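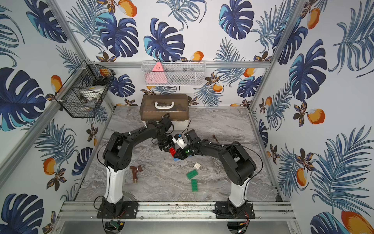
Kianoush Mousavi wrote in the margin of my first draft that a gauge swatch is a promise the yarn makes before washing, and that I should wash everything twice before I believe any number. I kept this remark at the top of the report, as most of my mistakes in this project came from not following it early enough.

Growth of Crocheted Cotton Squares After Washing and Hanging
Project report, Textile Practice course, second term

1. Subject of the project

The project asks how much a crocheted cotton square changes its size when it is washed and then hung by its upper edge. I chose this subject after I made a summer bag from a free pattern. The bag had a nice shape on the table, but after one month of use it was much longer and the stitches were open. The pattern gave a gauge, and my gauge was correct. So the question for me was which stitch I should choose next time, and with which hook.

I did not study wool or acrylic. I also did not study color, although many crocheters believe that dark cotton is stiffer. It could be a good subject for another student.

2. Materials

I used two cotton yarns. The first is Sinevix, a mercerized cotton with a smooth surface. The second is Flidis, which is softer and has less twist. Both are sold in the same weight class and both labels recommend a 4 mm hook. All squares were made in the natural shade, from balls with the same lot number.

The hooks were aluminum, in sizes 3.5 mm and 4 mm. I used the same two hooks during the whole work. In January I lost the smaller one for several days and I preferred to wait until I found it, as a new hook from another maker can have a different throat and this changes the tension of the hand.

For measuring I used a steel ruler and a blocking mat with a printed grid. For the load I used small fishing weights, 200 grams in total for each square, fixed on a wooden stick that went through the last row.

3. The stitches

I compared three stitches in American terms: single crochet, half double crochet, and linked double crochet. The last one is less known. In it, each double crochet is connected to its neighbor through a horizontal bar, so there is no gap between the posts. I learned it from a booklet by Jalali, a small yarn shop in my town where I also bought the cotton. The booklet explains the first stitch of the row badly, and I had to undo my first trial three times. What helped me was to make the first loop in the second chain from the hook and the second loop in the third chain, and only then go into the base.

Each square was begun with a chain that gives a width of 14 cm. I worked flat, turning at every row, until the height was the same as the width. I counted the stitches in each row aloud, because in linked double crochet the last stitch is easily forgotten. The whole set of squares, with the trials that I threw away, needed 2101 rows by my notebook. I include this number for students who want to repeat the work and think it can be done in one weekend.

4. Washing and hanging

The squares were washed by hand in lukewarm water with a little wool soap, pressed in a towel, and laid flat on the mat without pins. I measured them when they were fully dry. Then I washed them a second time in the same way and measured again. After this every square was hung for 14 hours with the load, beginning at six in the evening, and measured while still hanging and once more after one night of rest on the table.

At first I measured only the middle of the square. This was wrong. The edges of a square worked in rows behave differently from the center, especially on the side where the turning chain is. From the fourth square I measured the height at left, middle and right and used the mean. The first three squares were made again.

5. Results

After the first wash almost all squares became shorter and a little wider. After the second wash the width stayed the same, but the Flidis squares lost some more height. The Sinevix squares changed very little between the two washes.

Under the load, the order of the stitches was the same for both yarns. Half double crochet grew most. Single crochet grew less, and linked double crochet grew least, which I did not expect for a tall stitch. I think that the horizontal bars hold the posts in their place, but my measurements cannot prove it.

The smaller hook reduced the growth in every case. For Flidis the difference was large and could be seen without a ruler. For Sinevix it was small, and the fabric with the 3.5 mm hook was so hard that I would not like to use it for clothes. For the base of a bag it would be good.

The rest overnight brought back a part of the growth in single crochet and in linked double crochet. The half double crochet squares stayed long. One of them, in Flidis with the bigger hook, also became narrow in the middle like an hourglass, and I had to steam it to bring it back.

6. Problems

My tension was not constant. In the evening I crochet tighter than in the morning, and I noticed it only when half of the squares were finished. The second half was made before noon. I marked the evening squares with a red thread in the corner, and when I compare the two groups, the evening squares are narrower but their growth is similar.

The second problem was the wooden stick. It has a rough place which caught the yarn, and in one square a loop was pulled out. I polished the stick with fine sandpaper. The square was not used.

My course partner suggested the pattern software Undberg for drawing the charts. I used the trial version for the chart of the linked stitch, but the symbol for the horizontal bar was missing, so I added it with a pen after printing.

7. Second bag

With these results I started a new bag in Sinevix, linked double crochet, 4 mm hook, and single crochet with the smaller hook for the base. The strap is worked lengthwise, so that the rows run in the direction of the pull. I planned 2000 grams as the maximum content, that is two bottles of water or some books. The bag is finished up to the opening. The strap still needs its lining, and I will sew it with cotton tape on the inner side.

The notebook with all measurements and the squares themselves, including the one with the pulled loop, are in the gray folder which I gave in together with this report.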